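3.2 Packaging as part of the gift

In the interviews we asked the participants to tell us about the last gift they had given and the last gift they had received. We did not mention packaging in our first questions. Even so, a large part of the answers came back to it. People remembered the color of a ribbon or the sound of the paper, and in several cases they could describe the box better than the thing which was inside it. One woman from the Kestow group had forgotten which earrings her sister gave her, but she still kept the box in a drawer and used it for buttons.

We therefore decided to treat the box as a separate object with its own history. The material comes from two sources. The first is the set of 130 written diaries, which were kept during January by adults living in Kestow and in Netier. The second is a set of 30 longer interviews with persons who had kept a diary and agreed to talk with us again. The diary form was short and had three open questions, so the length of the entries differs very much from one person to another.

Three kinds of boxes appear in the diaries. We call them shop boxes, reused boxes and message boxes. A shop box carries the name of the store. A reused box was made for some other product, and the giver covers it or leaves it as it is. A message box is sold empty and has a greeting already printed on it, so that the giver does not need to write a card. The message box is the youngest of the three in our material, and it is also the one about which the participants disagreed most strongly.

Younger participants in Netier described the message box as practical. They said that it saves time, that it looks clean, and that the printed words are "good enough for a colleague." Older participants were more careful. Many of them felt that a printed wish belongs to the factory and that only a handwritten line belongs to the giver. A retired teacher explained that she buys such boxes because they are strong, but she always puts a small paper inside with her own words. We found the same habit in other diaries, also among people who said at first that they do not care about cards.

The wording of the message matters too. Short and general wishes can be used for almost any relation. Warmer wishes are more difficult, because they speak for the giver in a tone which he or she may not use in normal life. Several participants told us that they had turned such a box around, or covered one line with a sticker, before giving it (Figure 3). 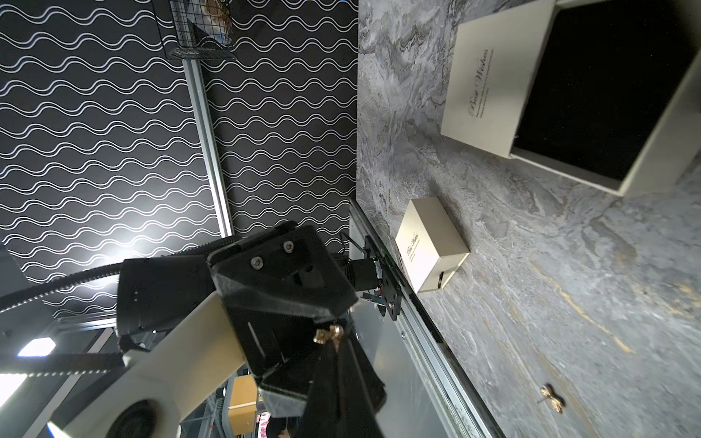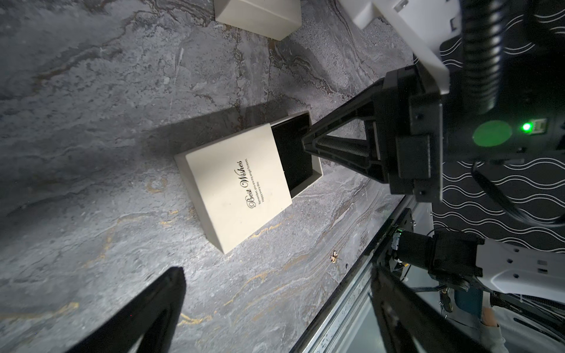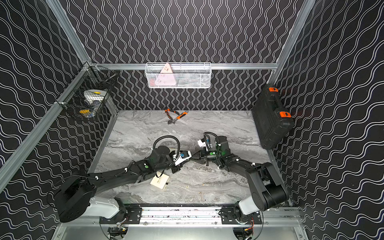 Figure 3. Top and middle: cream gift box of the message type, black inside, with the words "Best Wishes" on the lid. Bottom: the marble-patterned surface and the walls around it.

The opening of the box was the second subject that returned often. In the diaries the giver usually watches the face of the receiver, while the receiver looks at the box. A separate lid makes this moment slower than a bag does. Participants liked this slowness at a wedding or a birthday, but in the office they found it uncomfortable, and some of them preferred to open the gift later at home. The dark lining which is common in jewelry boxes raises the expectation further. As one man in the Lundgren district said, "When it is black inside, I already think it was expensive."

After the opening, the box begins a second life. Most of the diary writers who received a box did not throw it away in the same week. They kept it for letters, cables, sewing things or medicine. A few wanted to give it again, and here the printed message became a problem once more, for a wish that was chosen for one person is not easy to pass to the next. Plain boxes moved between households more freely than message boxes did.

Our result is different from the Dretodness survey of 3,000 households, in which packaging was counted only as waste. In that survey the box has no value after the gift is taken out. We do not say that the counting was wrong, but the question was asked at the door and had to be answered quickly. Our participants had a month to write, and they often changed their opinion between the first entry and the last one. We return to this difference in Section 4, where we discuss the price of the box in relation to the price of the gift.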